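Orkamari sets robot budget

Big news from Orkamari — the home-care startup is planning its first robot purchase! Ashley Bloxham, who runs equipment planning, has two machines in the draft, plus 13 spare hands. 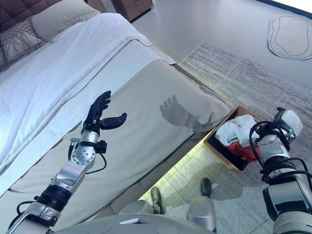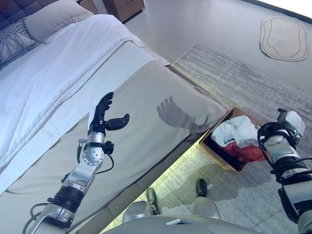
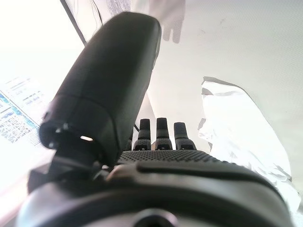 What comes next

Quotes from Veltura and Oretti are due in November. Bloxham wants 60 percent of the money spent on the robots and the rest held for parts and training. We can't wait to see the final list!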